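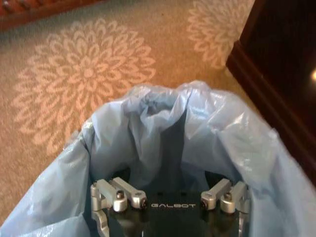 Bellis to Supply Compostable Bin Liners to 22 Vistholm Schools

New contract extends food waste collection across the district beginning in May

VISTHOLM, November 27, 2021 – Bellis, a maker of household and institutional waste products, today announced that it has been selected to supply compostable bin liners to all 22 public schools in the Vistholm district. The agreement runs for three years and covers kitchens, cafeterias and staff rooms.

The contract follows a trial at Garorance Middle School, where food scraps were collected separately from general trash for one full school term. Over 700 pounds of food waste from the school was sent to the district composting site during that period. The finished compost will be returned to school gardens and athletic grounds.

"Schools have asked us for a simple way to keep food out of the landfill," said Lowri Gwilliam, Director of Public Contracts at Bellis. "The kitchen staff at Garorance gave us very direct comments on the fit and strength of the liners, and we changed the product as a result. The version the district will receive has a wider top and a heavier base seam."

Under the terms of the agreement, Bellis will deliver liners in three sizes: a small size for classroom and staff room pails, a medium size for kitchen preparation areas, and a large size for the wheeled carts used in cafeterias. Deliveries will be made to a central district warehouse and sent out to schools with regular kitchen supplies. No school will be required to place its own orders.

Emlyn Hopkin, Superintendent of Operations for the Vistholm district, said the decision was based on price, performance during the trial and the ability of the supplier to meet a fixed delivery schedule.

"Our cafeterias serve lunch in a short window, and the bins have to be changed quickly," Hopkin said. "A liner that tears on the way to the cart costs us time we do not have. We tested products from several suppliers – some of them did well in a classroom pail and poorly in a kitchen – and Bellis met the standard in both."

A total of 254 kitchen and custodial employees will receive a short training session before collection begins. The sessions will cover which items may be placed in the food waste bins, how often liners should be changed, and how filled liners should be stored before pickup. Printed guides will be posted in each kitchen. Compostable liners are not to be used for general trash or recycling, and existing supplies of standard liners will remain in use for those purposes.

Families who wish to learn more about the program may contact their school office. A list of accepted food items will be sent home with students before the May start date.

About Bellis
Bellis manufactures bin liners, food waste bags and storage products for homes, schools and public buildings. The company supplies customers through direct contracts and regional distributors.

Media Contact
Siwan Prosser
Communications Manager, Bellis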